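Questions about pale tables, and my answers to them

Page last tidied up October 10, 2021

I'm Sigrún Vídalín and I refinish and re-top old tables in a shed behind our house in Trikville. I get the same questions over and over by email (and in the queue at the baker's), so I've put them all on one page. If yours isn't here, write to me and I'll add it when I next sit down to this. The page was a lot shorter back in March!

Why do you like pale tops so much?

Mostly because our winters are dark and a big pale table throws the light back up at you. I did brown ones for years and I still love an old brown table in somebody else's house, but for sewing, sorting post, cutting out paper or helping with homework I want to see what I'm doing. Pins show up, pencil marks show up. So do crumbs, I'm afraid, but then you wipe them off.

Is it pure white?

No, and I'd steer you away from pure white unless you're after the look of a dentist's. What I go for is off-white with a drop of warmth in it, more cream than milk. The shade I use most is one I call Tuvelow, and it has a faint grain so the surface doesn't look dead flat. You only really notice the streaks when you look along the table.
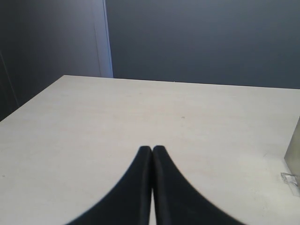 Off-white with a touch of cream, and very light streaks running across.

Will it go with my floor?

Probably. I've had customers with red tiles, grey lino, orange pine, all sorts. The one I'd think twice about is a very cold grey floor, where a creamy top can start to look yellow by comparison. Ask me for a sample piece and leave it on the floor for a couple of days, then look at it in the morning and again with the lamps on. Samples are free, I only ask for them back because I've a limited pile and people use them as coasters.

How big can you go?

My biggest sheet makes a table that seats nine if everybody likes each other. Past that I join two, and you will be able to find the join with your fingertip. Some people don't mind at all. Villads Frandsen, who does my deliveries, also asks that you measure your doorway and the turn at the top of the stairs before you order. Please do. We have stood on landings in Tarkby with a tabletop over our heads, discussing banisters, and I'd like not to do it again.

What do I clean it with?

Warm water, a small squirt of washing-up liquid and a soft cloth, wrung out well. Then go over it with a dry one. That's the whole routine in my house. Leave the scouring powder and the green side of the sponge alone – they take the finish off in cloudy patches and I can't polish those out.

There's a dark speck on mine. Is that a fault?

Give it a nudge with your fingernail first. Nine times it's a bit of pepper or a fleck of something off a sleeve, and it's off. If it stays put, dab it with a damp cloth and wait a minute, then wipe. If it's still there after all that, take a photo in daylight and send it over. Anything that's in the surface from the start I'll put right.

Can I put a hot pan on it?

Please don't! Use a trivet or a folded tea towel. A mug of tea is fine in my experience, a casserole straight out of the oven isn't.

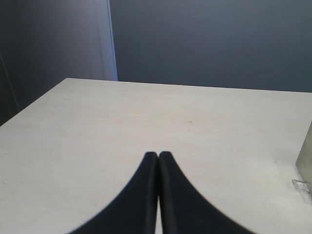
How often should I wipe the edges?

Once a week is plenty in most houses. The edges pick up grease from hands and forearms, mainly where people sit, so run the cloth along the underside of the lip as well as the top.

Do you do the legs too?

I can. Most people keep the legs they've got and have me replace the top, and I think that's the sensible way round, as old legs tend to be better made than anything I could buy in. If yours wobble, tell me and I'll reglue them while they're here. Painting them is extra and takes longer than you'd expect because of the drying.

What about children, felt tips, glue and so on?

Felt tip comes off if you catch it the same day. PVA peels once it has dried, so leave it alone until then (my niece considers this the best part of craft afternoon). Superglue is a different matter and I've no trick for it. Put newspaper down.

What does it cost and how long will I wait?

A re-top on an ordinary kitchen table starts at 400 and the wait is almost 35 days at the moment. Collection and drop-off in Trikville is included. For Tarkby and further out Villads will quote you himself, and he'll want to know about parking.

Can I come and see one first?

Of course, but drop me a line beforehand as I'm often out on Teuber Lane measuring up or buying screws. The shed isn't signposted. Go down the side of the house and mind the step.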